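Stone care notebook, Jarstead shop
12 January 2019
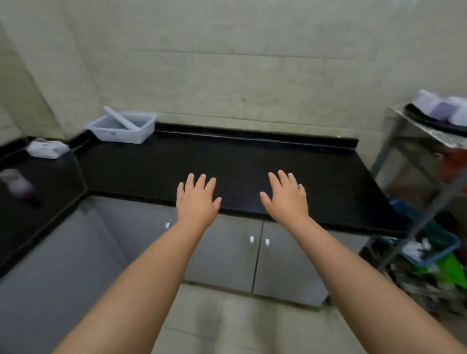
Black speckled counter, hands just over the near edge.

OK, sealer trials again. I went back through my December pages and they're a mess, so I'm starting the count over from today and writing things down properly this time (Till, if you're reading this, yes, you were right about the pencil).

Offcuts are the dark stone from the Jirncombe job. I cut 2 strips off the same slab, polished one up to 2,000 and stopped the other at 300 so it has some tooth. Same sealer on both, wiped on with a cotton rag, left 30 minutes, buffed off. The 300 strip drank it right up! The polished one mostly pushed it around and I was still chasing streaks after lunch. I think I used too much. Next time a thin coat and work faster.

Oil test: one drop of olive oil on each, plus one on the bare end as a control. The bare end of the rough strip went dark almost right away. Sealed part of the rough strip has a faint ring that I can only see if I get down low by the window. Polished strip, nothing I can see on either end, so that one doesn't tell me much about the sealer. Need something nastier. Iolanda says try beet juice and leave it overnight, and she's probably got a jar in the fridge.

Lemon: did this one too, no dulling on either strip. Good, because I had a bad feeling that batch was partly calcite and somebody had doctored it with dye. Wiped the back with acetone to be sure and the rag stayed clean.

The Zillotus paste is a different story. It smells great and it goes on like butter, but it leaves a haze on anything dark and I had to go over it three times with a dry cloth. Wouldn't put it on a customer's black top. Might be fine on the gray stuff. There's most of a can left if anyone wants it.

To do: order more rags, label the strips on the BACK, ask Till what he charged Kong for the reseal last time (I can't find the slip anywhere). Also the wet saw is throwing water off the left side again, guard's loose.

Beet juice goes on before I lock up.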